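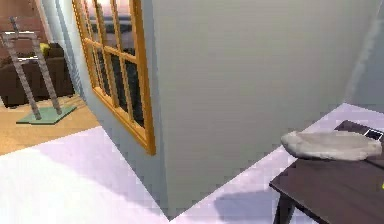 How to check and adjust a Tollex digital caliper

A caliper that was dropped, or that lay in a drawer for a long time, can show wrong values without any warning on the display. The procedure below takes less than half an hour. I use it for the 200 mm model, but the longer ones are checked in the same way.

What you need
A set of gauge blocks, a soft cloth without fibers, isopropyl alcohol, the small screwdriver from the case and a fresh battery. Leave the caliper and the blocks next to each other on the table for two hours before you begin. Do not hold the blocks in your hand longer than necessary.

Step 1. Clean the jaws
Put a little alcohol on the cloth and wipe both measuring faces. Then close the jaws gently on a strip of clean paper and pull the paper out. Repeat until the paper stays white.

Step 2. Look for light
Close the jaws and hold them against a lamp. You should see no light, or a very thin and even line. If the line is wider at the tips, the jaws are worn or bent, and adjusting will not help. In this case send the caliper to a repair shop. Mine went to Chraibi in Grekdale and came back with a new certificate.

Step 3. Set the zero
Close the jaws with light pressure and press ZERO. Open and close them five times. The display must return to 0.00 every time – one digit up or down is still acceptable.

Step 4. Measure the blocks
Take a short block, a middle one and a long one. Measure each block close to the beam first, then near the tips of the jaws. Write down all the values. If the two positions differ by more than 0.03 mm, the slider is too loose.

Step 5. Adjust the slider
On the upper edge there are two small screws. Turn both in until they stop softly, then turn each back by an eighth of a turn. The slider should move smoothly, without play. Go back to step 3 and check again.

How often
In our workshop we check after around 500 measurements. For hobby use, once a year in January is enough.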